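**From the tooling corner: doors, again**

Hi everyone, it's June, it's too warm in the office, and I've spent most of the month thinking about doors. I know, I know. I promised in the last issue that I'd write up the new log viewer, and I will, but the door work in Clokura has eaten everything else and I think a few of you will want to steal bits of it for your own tasks.

Quick catch-up for anyone who joined recently. Clokura is our simulator setup for the two-armed robot, and Zidamach is the planner that sits on top of it and decides where the base and both arms should go. The door task sounds simple: get the door open, get through the doorway, carry on with whatever you were asked to do in the next room. Zidamach was pretty good at the first part and pretty awful at the second. It would get the door open and then plan a lovely smooth path that put an elbow straight through the frame. In simulation that costs you nothing but pride, but still!

The cause was a bit embarrassing (mine, so I can say that). The planner was treating the door as a fixed obstacle in whatever pose it had at the start of the plan. So as far as the collision checker knew, the door was still shut while the arm was busy swinging it. Perla Ponce spotted this in a review, wrote one line next to my function, "when does this update?", and I went and got a coffee and then rewrote the function.

Now the hinge angle is part of the planning state. Every time the planner tries out a step, the door panel moves with it and gets checked against both arms and the body. It's slower, which I was worried about, but Michalski (our collision library, for the newcomers) lets you group shapes that never move relative to each other, so all the walls and frames go in one bundle and get checked once. With that in, we got most of the speed back.

I also changed the way we look at failed plans. For ages I was staring at the top-down view, where every door looks wide open and every gap looks generous. Then I switched to the robot's own camera in the sim and felt a lot more sympathy for it. With the door swung back toward you on one side and the frame and wall on the other, and two grippers up in front, what's left to see the next room through is pretty narrow. The yellow bin just past the doorway is a good one to keep an eye on, because it stands close to the frame, right where a plan that hugs that side wants to go.
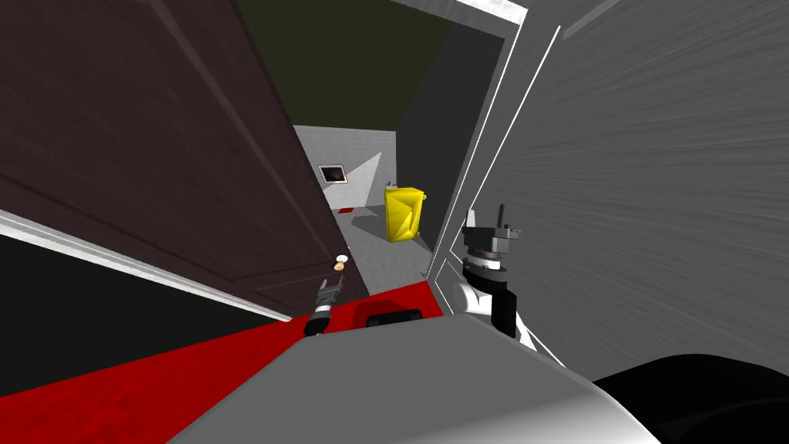

## What the numbers say

I ran 808 door episodes on the old planner and the same 808 on the new one, same seeds, same start poses. The old one made it through cleanly in 55 percent of them. I'd love to tell you the new one is at ninety-something, but it's at 61. So, better! Also, hmm.

I went through the failures by hand for a while, and a big chunk of them have moved to a new place. The arms mostly clear the frame now. What gets us is the base turning a little too early, when the forearm on the frame side hasn't been tucked in yet. The planner thinks of the turn and the tuck as two separate things and is happy to do them in the wrong order. I have a branch where they're tied together, and it looks promising on the handful of seeds I've tried, but please don't build anything on it yet. I rename things in there daily.

The other thing that bit me was a time limit. Zidamach gives up after 2000 search steps, a number I picked ages ago for tabletop tasks and then forgot existed. Adding the hinge makes the search bigger, so some of those failures are just the planner running out of steps when a decent path was in reach. You can now set the limit per task in the config file (look for `max_steps`), and if you leave it out you get the old value, so your existing tasks won't change.

## If you want to try it

Pull the latest Clokura, switch on `moving_hinges` in your task config, and run one of the door tasks with the robot camera view up. The folks on the Hurex project have already tried it on cabinet doors and hit a bug with hinges that are mounted on the right, where the angle came out with the wrong sign. It's fixed in main, so update if you pulled early.

Send me your weird failures, please, with the seed number. Log viewer next time, I swear. Perla has offered to write that one if I start talking about drawers.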